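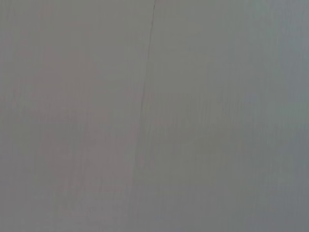
Wrist camera view: gray surface, one thin dark line.

Hirvonen Members' Forum > Workplace Services > Equipment and Methods
Topic: Are arms ready for pantry and bench chores? Comments requested before the August review
Replies: 9

Posted by Ilango_Thomas (Moderator), 9:05 a.m.

Members are invited to comment on whether robot arms should be included in the equipment guidance for pantries, break rooms and light assembly benches. The present guidance covers floor scrubbers and dish machines only. It was written when no member site had asked about arms, and several have now done so.

The working text proposes that a site may assign an arm to a chore if the following can be shown:

1. The chore can be completed from start to finish without a staff member standing by.
2. The work area can be returned to its normal use the same day.
3. Any item that touches food or drink can be cleaned by the method the site already uses.
4. The cost of supervision has been recorded along with the cost of the equipment.

Comments should refer to the item number where possible. General remarks are also welcome, but please keep them to the subject of chores. Questions about purchasing terms belong in the Contracts section.

Posted by AEllwood_Junik, 9:40 a.m.

Thank you for opening this topic. I manage services at the Junik building, where the pantry and the adjoining bench room together come to 1393 square feet. Our position is that item 1 is too strict as written and should be relaxed.

Very few chores in our pantry are completed by one person from start to finish today. One attendant collects mugs, another loads the machine, and whoever is free wipes the counter. If an arm were able to do the middle part of that work dependably, we would regard it as useful. Requiring the whole chore would exclude equipment that could relieve our staff of the most repetitive portion of the shift.

I would suggest "the chore, or a defined part of the chore."

Posted by BHegde, 10:15 a.m.

I must disagree with the previous comment. A defined part of a chore is exactly how our site ended up with a machine that needed an attendant on each side of it. One person placed the mugs where the machine could reach them and another removed the mugs it had finished with. The record showed the task as automated. The labor hours did not go down.

Item 1 should remain as it is. I would also ask that "standing by" be defined to include a person who is in the next room and has been told to listen for a problem.

Posted by Sumathi Murthy, 11:20 a.m.

I am writing with regard to item 3, which has received no comment so far. I supervise hygiene for food areas and have no view on which arm is best.

The difficulty with a mug is the drink. An empty mug may be gripped nearly anywhere, and the consequences of a poor grip are small. A mug that is part full has to be held level, and the fingers have to stay outside the rim or on the handle. A gripper finger that goes over the rim is a contact surface under our rules, whatever the remainder of the arm is doing, and it has to be treated in the same way as a spoon.

A metal cable fitting or a ridged connector close to the fingers is a further concern. Ridges hold residue. Our cleaning staff would not be permitted to put such a part under running water, and I doubt that a wipe would be enough.

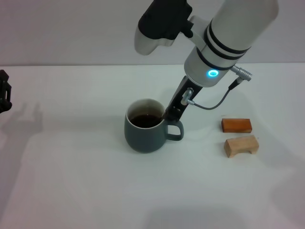

Points I would ask the moderator to add under item 3:

a. The site shall state which parts of the gripper may come into contact with a drink, and the method of cleaning each of them.
b. A drink touched by a gripper shall be thrown away and the mug washed.
c. Cables and connectors within reach of a spill shall be covered or shall be of a type approved for washing.
d. Items unrelated to the chore, such as blocks or test pieces, shall be kept off any surface where drinks are handled.

With these additions I could support an arm in a pantry for the collection of empty mugs. I could not support it for full ones at present.

Posted by AEllwood_Junik, 11:45 a.m.

I accept points a, b and c. Point d seems to me to go beyond the subject. Many sites have one table, and the same table is used for practice and for actual work. Small wooden blocks are hardly a hazard to anyone.

Posted by Sumathi Murthy, 12:10 p.m.

Unfinished wood absorbs liquid, and a spill will reach it. The rule for staff is that a table is either in use for drinks or it is in use for something else. I see no grounds for a different rule when the work is done by an arm. I would accept wording that allows shared use at different hours, with the table wiped down in between.

Posted by VFernandes (Likel), 1:30 p.m.

I should declare that Likel, my employer, has a bench arm under evaluation, supplied through Jastska. We have no commercial interest in the result of this review. I would like to report what our evaluation period of 168 hours has taught us, as the discussion so far has been mainly about pantries.

At the bench, the arm was given three duties: moving parts from one tray to another, putting small blocks and spacers back in their bins, and wiping the bench top. The first was satisfactory. When the trays were in their marked positions, our staff were content to leave the arm alone and go on with other work. The second was acceptable for pieces of plain rectangular shape. Pieces with a notch or an arch gave more trouble, as the arm would take hold of them at an angle and they would be set down on the wrong face. The third we discontinued.

The wiping duty deserves some explanation, because most people would expect it to be the easiest. The movement is simple. The judgment as to whether the surface is now clean is not. A person glances at a counter from the side, sees the mark in the light and goes back over it. A camera fixed close to the fingers is very near to whatever is being wiped, and at that distance a plain surface offers very little to judge by. A faint smudge, a seam and a change in the light may all come out as slightly different grays.

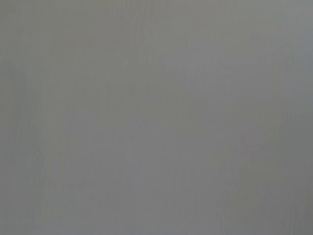 For that reason we asked that a second view, from higher up, be used for any decision about whether the work was finished. Results improved, although a person still inspected the bench at the end of every shift. I would not describe that as an unattended chore under item 1, and Mr. Hegde's proposed definition would rule it out entirely.

On item 4, the amount set aside for supervision in our evaluation was $2000, and it was used in full. Members who have budgeted only for the equipment should take note.

My recommendation is that the guidance separate the chores by type. Moving items between fixed positions could be allowed now. Sorting should be allowed with a list of approved shapes. Cleaning and the handling of open liquids should be deferred to the next review.

Posted by BHegde, 2:05 p.m.

The report from Mr. Fernandes is helpful and I thank him for the supervision figure in particular. It supports my view more than he may intend. Of three duties, one was satisfactory, and that one depended on trays being placed in marked positions. May I ask who placed them?

Posted by VFernandes (Likel), 2:20 p.m.

The bench staff placed them at the start of each shift. They did so before the arm was brought in as well, so no additional work was created. I concede that this would not be the case in a pantry, where people leave mugs wherever they please.

Posted by AEllwood_Junik, 2:50 p.m.

I would like to respond to the suggestion that pantries are unsuitable. Our staff have been willing to change habits when a reasonable notice is posted. They learned to scrape plates and to separate lids from cups. They could equally learn to set an empty mug on a marked area of the counter with the handle facing out. If item 1 is to remain, I ask that the guidance at least allow a trial under supervision, so that sites may collect their own records before the next review. At present we are all arguing from one bench.

I withdraw my objection to point d, provided that shared use at different hours is permitted.

Posted by BHegde, 3:10 p.m.

A supervised trial is acceptable to me if it is called a trial in the site's records and the hours of the attendant are reported. I remain opposed to any change in item 1.

Posted by Ilango_Thomas (Moderator), 4:30 p.m.

The revised text will carry the following changes:

Item 1 is kept. "Standing by" will include a person assigned to listen or watch from another room.
Item 3 will include points a to c from Ms. Murthy. Point d will be added with an allowance for shared use at different hours.
A new item 5 will permit supervised trials, with attendant hours reported separately.
The division by type of chore proposed by Mr. Fernandes will be attached as an appendix for comment. There is not yet agreement on whether sorting belongs in the permitted group.

Members who hold records of their own on wiping or on drink handling are asked to send them to the moderator before the August review. Records of unsuccessful attempts are as welcome as the others. The reply counter at the head of this topic excludes the opening post and follow-up remarks by the moderator.

The topic remains open.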